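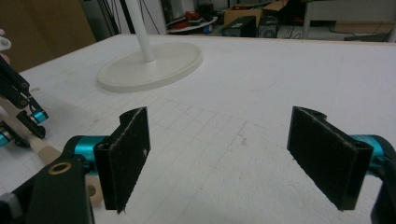 The white table, Thursday afternoon. Felt pads at the front, lint included.

I have been promised a lot of things by white tabletops. They make a small room look bigger, according to the people who sell them, and they "reflect the light," and they go with everything. I've now lived with this one since September and I'd like to file a partial disagreement.

Start with the surface. The listing called it smooth. It has a slight texture to it, a bit like foam board, and if you run a palm across it you can feel a faint drag. I don't mind that as a thing to lean on. I mind it as a thing to clean. Pencil goes down into it and stays. Coffee I can get up if I'm quick. Blue ink from a cheap pen took 11 passes with a damp cloth and left a gray smudge that I now think of as permanent.

I tried the Volia spray, because three different home blogs swear by it and I was weak. It smells like a dentist's waiting room and does what dish soap and warm water do. Possibly slightly less. The bottle is 300 ml and I have used maybe a third of it, mostly on the stove, where it was also fine and no better than fine.

Then there's felt. Every "protect your furniture" article ends up at felt pads sooner or later, and I've stuck them under the lamp, the speaker, the pencil tin and all four chair legs. They do stop scratches, I'll give them that. What the articles skip is that dark felt picks up every pale speck in the house and holds on to it. The edges fray, too. You get a few loose fibers hanging off a corner, you pull one, and three more come along with it. Then you have fuzz on a white table, where it shows from across the room.

I bought the Skirora pads first (the self-adhesive sheet you cut to size) and the glue gave up on two of the chair legs inside a month. The Sumampouw ones cost nearly double and come already cut. They have stuck so far. They collect exactly as much lint. I've been going over them with a strip of packing tape on Thursdays, when I do the floor anyway, and that works better than the little roller, which only seems to press the stuff further in.

A reader wrote after my last furniture post to say I should stop complaining and get a desk mat. I looked. The decent ones cover half the table, and then what did I buy a white table for? I might as well have kept the old brown one, which hid everything for years and cost me nothing. The new one was 190 dollars before delivery. I keep coming back to that number.

In fairness, two points to the table. It's good for small parts. Drop a black screw on it and you find the screw, where the brown one used to swallow them. And shadows fall soft on it in the afternoon, so I can work without the lamp until fairly late.

Would I buy it again? At the Wuda clearance price, possibly. At full price I'd want to see a sample of the surface first and take a pen to it in the store. I may still try a coat of paste wax on one corner, the back left one, where the ink is. If it yellows I'll put the lamp over it.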